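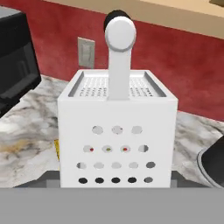
Kitchen Tips From Robot Club

Posted 4 February 2018

I said I'd write these up before the new term and here I am, on the couch with a cup of tea, finally doing it. This is my second year helping with the after-school robot club at Vesham, and our whole project is a kitchen. A pretend one, on the computer, with a robot arm in it that the kids have to teach to tidy up, fetch things and put them away. We're taking it to the Ondimine in April, kitchen division, so if you're a new parent helper or a new team over at Rarkarier wondering where to begin, pinch whatever's useful.

A fair few of these work in a real kitchen too. I've rearranged half my own cupboards this year and I blame the club entirely.

Start with a tidy bench

I know, I sound like my mum. But the first thing our lot did was tip every object in the library onto the bench to see what would happen, and then nobody could tell why the arm kept missing. Begin with one object and a clear run at it. When that goes well ten times in a row, add a second. We keep a list of what's allowed out for each job, and if it isn't on the list it goes back in the folder.

Same at home, really. I can't cook with the mail on the counter.

Get to know the object before you grab it

Before anyone writes a line of program, I make them sit and look at the thing. Bring the view right in close and go round it. Graters are brilliant for this, because they're all different! Some have a tall handle with a big rounded top, some have a little loop, some are tapered so the sides aren't straight where you think they are. Where would you pick it up? Where would you never pick it up? I bring my own one from home as well (wrapped in a tea towel, so I keep my knuckles) and pass it along the table.

The kids draw it from the side and mark the spot with a coloured pencil. The drawings go in the project book, and the judges at Ondimine last year spent longer on those than on the program.

Grab high for tall things, low for flat things

Our rule of thumb, and it hasn't let us down much. A box grater or a bottle wants to be held up near the top, and then you lift straight up before you go anywhere sideways. A wedge of cheese or a sponge wants the fingers down close to the bench and an approach from above. If you come in at a flat object from the side you mostly just push it to the wall, and then it's stuck there, and then somebody wants to start again.

Do shelves last

Oh, the shelf. We lost most of a term to the shelf. It's a long reach up from the bench, there's a cupboard on either side to clip your elbow on, and things stand close to the front edge. My advice is to leave it until everybody's comfortable with bench jobs, then break it up:

Go up first, well clear of the cupboards. Keep the arm in front of the shelf the whole way.
Come across level with the object, slowly, and stop beside it.
Check where the elbow is. Everyone watches the fingertips and it's always the elbow that hits something. Ours likes to hover right by the lettuce bowl.
Then close the last little gap.

We save a stopping point just next to the grater and practise getting to that spot and back again, with no grabbing at all. It's dull and they grumble. Do it anyway. One of our pairs ran it 19 times in an afternoon and they're the only ones who have never knocked anything off.
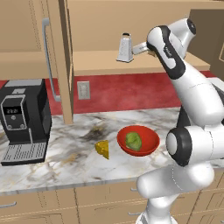

Give every object a home

Real kitchen tip, robot kitchen tip, all the same to me. Each thing in our kitchen has one place it lives, written down in words a person would use. "Sponge, on the shelf, near the post." "Paper towels, on the bench, in front of the tall panel." The numbers for the program go in the next column. When something looks wrong, the kids can read the words first and see straight away that the sponge is somewhere silly, without trawling through a page of decimals.

We had 16 objects in the book at the end of last year. I'd say stop there. Any more and you spend the whole session looking things up.

Leave elbow room around bowls

A bowl is wide and it's easy to bump the rim. We like a good empty patch of bench all round it. Ours usually has a lettuce in it, and for the first few weeks don't ask anybody to take the lettuce out! It's round, it's down inside something, and a two-fingered gripper is a pretty clumsy way to get hold of it. Let the lettuce sit there and be scenery. Work on something small beside it.

If you do want a bowl job, shift the whole bowl a hand's width and put it back. That's plenty to be going on with.

Small yellow things on a pale bench

This one is for the little jobs, like picking up one small piece from the marble. Our benchtop has veins and dark smudges all through it, very pretty, and the kids love it, but it does make it harder to judge where a small object starts and stops. A few things that helped us:

Pick a bright colour. Yellow and red both stand out well.
Look from more than one side before you close the gripper. From the front, the fingers hide the very thing you're after.
Come down on an angle if straight down blocks your view, and slow right down for the last bit.
Move tall things, like the paper towel holder, off to the far end so the arm has the middle of the bench to itself.

I also ask them to say out loud what they think the gripper is doing before they press the key. Half the time they spot the mistake halfway through the sentence – much cheaper than finding it afterwards.

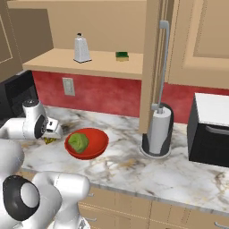
Save before you fiddle

We call the project Sani (short for sanitary, voted in by the kids, I had nothing to do with it) and every working version gets saved as Sani and a number. We're up to Sani 291. That sounds like a lot and I suppose it is, but the disk is big and the tears are fewer. Whoever changes something writes one line about what they changed. One line! Nobody wants to write a paragraph when there are bikkies on the table.

Don't call things "final". We had three finals and a final final last year and sent in the wrong one.

Change one thing at a time

If the arm misses the cheese, you might move the cheese, or slow the arm, or open the gripper wider. Pick one. Run it again. I'm as bad as the kids for wanting to try everything at once, and then it works and you've no clue which bit did it. We have a laminated card stuck to the monitor with CHANGE ONE THING on it in purple marker.

Mix up the practice runs

Once a job is going nicely, nudge the object a little before every run. A bit left, a bit further back, turned on its corner. If you only ever practise with it in the same place you'll get a lovely smooth run that falls to bits the minute a judge moves something, and at Ondimine they will move something.

You can set the computer to do a big batch while everybody's eating. Our record is 1000 goes at one pick-up, left going over the school holidays, with the results in a spreadsheet when we came back. The kids were thrilled. I was mostly thrilled that the cleaner hadn't turned it off at the wall.

Write down the misses

We keep a page for misses with a column for what it looked like: tipped over, slid away, dropped early, bumped the bowl, elbow hit the cupboard. Plain words, tick marks. After a few weeks you can see which column is filling up, and that's your next session sorted. The new kids sometimes feel bad about writing down a miss, so I get the older ones to fill in theirs first.

Take turns at the keys

Two to a computer, swap when the job's done or when ten minutes is up, whichever comes first. The one without the keyboard holds the book and does the looking. We tried threes and someone always ended up under the desk.

Have a real version on the table

You don't need much. A bowl, a grater, a clean sponge, a chunk of cheese if you can keep it away from the children, and a pair of kitchen tongs. Anyone who's stuck on the screen goes and tries it with the tongs, one hand behind their back. It's very hard to pick up a sponge neatly with tongs and not squash it! They come back to the computer with far more sympathy for the arm.

Tongs on a lettuce is a good party game too, by the way.

A few odds and ends

Turn the speed down for visitors. Parents like to see what's going on.
Name your camera views something sensible, such as "close on bench" and "side, whole arm".
If the arm ends up in a knot, send it back to its start position and don't try to untangle it by hand.
Bring a power board. The club room at Rarkarier has two outlets and one is behind the piano.
Eat before the judging. They run late.

I've still got the drawer tips to type up, but we've only managed to open one drawer so far and it was the wrong one, so they'll have to wait until after April.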